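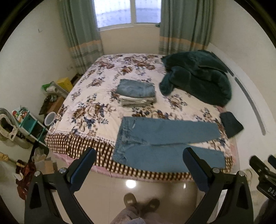
Folding by hand, counting by robot: what the Rizzi result does and doesn't show

Mar 16, 2022
By Edit Szénási

The Wotent group has a new report out on teaching a robot arm to fold clothes from demonstrations recorded with a hand-held gripper. The method is called Rizzi, and the line that has been passed around is that the arm folded 41 pairs of pants out of 50. I have read the whole report twice. I think the method is decent and the headline is doing more work than it should.

The recipe is simple enough. A person carries a two-finger gripper with a camera on it and does the chore with the gripper instead of bare fingers. The recording is turned into a path for the fingertips plus an open-or-closed signal, and a policy is trained on that. No arm has to be hauled into anyone's bedroom. Wotent collected 437 demonstrations in 3 homes, and all of them are on beds.

Beds are a good choice, and I'll give them credit for it. A lab table is flat, plain and usually one color. On a bed you get a big flowered quilt under a pair of light-blue jeans, a stack of clothes already folded, something dark green crumpled up near the head end, and a shelf full of household stuff off to the side. A policy that has only ever seen denim on gray felt will have a bad time there. If your training data has the mess in it, you at least have a chance.

My first problem is with the 50 trials. The arm was tested on one bed, in the Raltside test room, with the pants laid out flat by a member of the team before each run. Vikas Dhillon, who ran the trials, says so plainly on the report's second page, so this isn't a case of anyone hiding it. But "folds pants" and "folds pants that a careful colleague has just spread out straight" are different claims. Most of what makes laundry annoying happens before the garment is flat.

My second problem is the scoring. A run passed if the hems ended up within a hand's width of the waistband after the last fold. Nine runs failed. Five of those are put down to "poor first grasp" and the other four get no explanation. I would have liked to see those four before anything else in the report. Did the arm miss? Did it drag the quilt along with the hem? Anyone who has pinched cloth that is lying on other cloth knows how easily you come up with two layers, and the report never tells us how often that occurred.

The first grasp deserves its own section and gets one paragraph. Think about the state you are in with one leg laid over the other and the lower leg running along the front of the bed. Both fingertips are down by the lower leg, one pad touching near the hem. From the fingertip camera it's mostly pale denim and printed flowers. Which layer do you want, and how far do you close? A person answers that partly by feel, through the handle. The recording keeps the motion and the picture and throws the feel away.
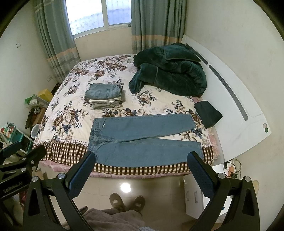 What Wotent says

I put this to Boglárka Somogyi, who wrote the analysis section. Her answer was that the pads give a little when they press on a mattress, and that the policy can learn to use this without sensing force at all. "You push down, the bed pushes back, you close. It doesn't need to be clever," she told me. Fair enough for a bed. I asked whether they had tried the same policy on a hard table and she said they had, but that the runs weren't ready to share.

That would be the interesting comparison – softness may be carrying a good part of the result, and if so, the case for collecting on beds looks a little different from how it is presented.

There is also no baseline I'd call serious. Rizzi is compared with an older scripted fold from Zoltex that was written for towels. It loses badly, as you would expect a towel script to do when you hand it two legs and a waistband. Miklós Vida, who worked on that script, was not thrilled to see it used this way and told me he would have advised against it if asked.

What I'd want next

Garments dropped, with no one straightening them. A second bed with a different cover. The failed runs in full. And the 437 demonstrations split by home, so we can see whether one of the three is propping up the rest. Gizella Fülöp at Wotent says a release of the recordings is planned for June, with the per-home split included. I'll rerun the numbers when it arrives and report them in this newsletter, whichever way they go.

Last updated: two corrections made to the scoring paragraph after publication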